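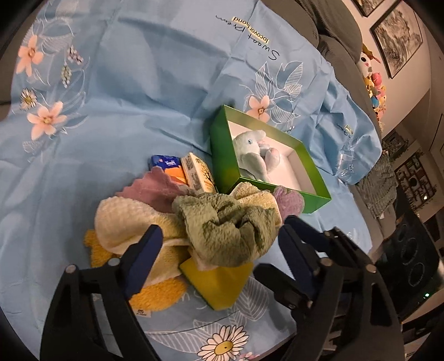

# Soft Goods Demos: House Rules

Rev. 5, 23 Feb 2019. Applies to anyone recording towel-and-box tasks with hand-held grippers for the Stidden set. It replaces the Hasley sheet, which was two pages long and mostly about parking.

## Before you record

1. Cover the work surface with one cloth and leave it there for the whole session. Patterned is fine. Wrinkles are fine. Swapping the cloth at lunch because you got tired of it is a new session, and you get to fill out the form again.
2. Mix your textures. A heap of identical white washcloths teaches a policy to love identical white washcloths. Waffle weave, terry, something fluffy, a sponge.
3. Crumple the pile. If you catch yourself folding, go get a coffee and let someone worse at housekeeping do it.
4. Check both finger pads for lint. Terry sheds like a cat in June.

## While you record

Start with the fingers open and in view of the camera. Approach at a speed your grandmother would call sensible. Fast wrist turns smear the picture, and Yeon, our checking script, rejects any episode with more than 200 blurred frames. It does not take appeals.

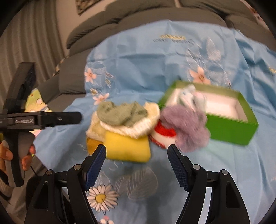 With two grippers on one pile, agree on who owns which side and say it out loud before the first grasp. The second operator holds still until called. Crossing arms over a box is how we got Rule 7, which has since been removed at the request of the person it was about.

Grasp cloth by a ridge or a corner, never by the flat middle. Pinch, lift, pause, then move. The pause feels silly and should last a full second anyway.

Plush toys go in and out of the box by the body. Ears are not handles. (Neither are tags, though I see the temptation.)

If you drop something, keep recording and pick it up again. Recoveries are worth having. Swearing is also recorded, and the people at Pladance have asked us to cut back.

## After you record

- Label failed grasps as failed. "Nearly" is not a label.
- Keep an episode under 900 frames, or split it at a point where both grippers are empty.
- Rebuild the pile from scratch. Nudging one towel over does not count as a new layout.
- Log the layout by hand before you leave. Episode 313 still has "the usual stuff" in the contents field, and I still don't know what that was.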